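Ok so the Brendton gig list went up this morning and I have already rearranged my entire week around it. Thread, sorry in advance

First thing. Chrysikopoulos are playing the back room at Tasis, full band, strings and everything! Last time they came through it was just the two of them with a laptop and a borrowed organ, and I still went home and bought both records

I know people have strong feelings about Tasis. Yes, the bar queue is a nightmare. But stand by the left-hand pillar and the sound is lovely, you get all the low end and none of the clatter from the kitchen

Tickets are 10 quid on the door (cash, bring cash, I mean it) and the room holds 55 if everyone breathes in. I'd get there for doors

Support is Nistex, who I've been banging on about since January. Drums, bass, one very loud clarinet. They put a live tape up online and it's had more than 4000 plays, which for a band that rehearses above a carpet shop is pretty good going

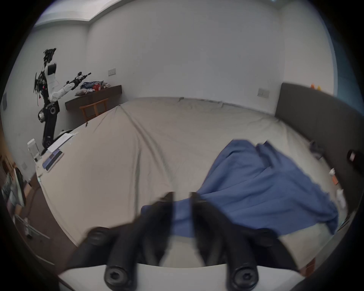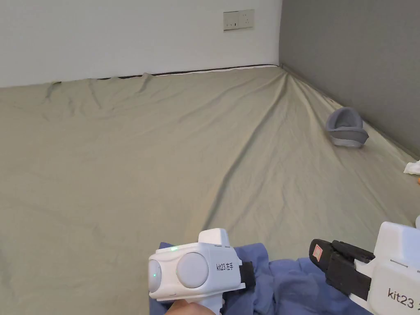
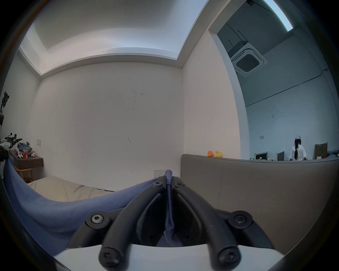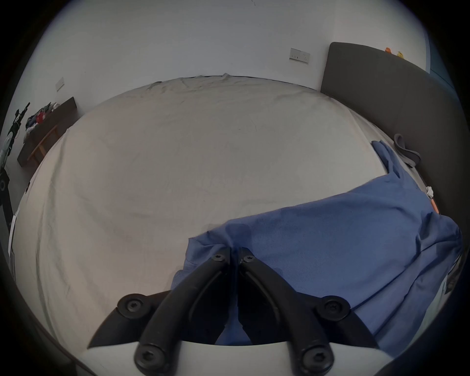
Anyway, back to Nistex. The slow one that opens side two of the tape, does anybody know if it's got a title yet? They've introduced it as something different both times I've seen them and I'd like to be able to shout for it

Also they've stopped doing the cover at the end. I'm a bit gutted, my favourite bit was the clarinet taking the guitar solo, but the new closer is eight minutes long and properly daft so I'll forgive them

Someone asked about the merch table. Chrysikopoulos usually bring vinyl and a few shirts, mostly in small sizes. Go before the set if you want a shirt, the good colour vanishes

Last bus back from Tasis goes before the encore if they run late, and they do run late. A few of us are walking as far as the bridge afterwards if anyone fancies company

Right, I'm off to dig out the first album and annoy the neighbours. If you've got a spare for the second night give me a shout, I only managed to get the one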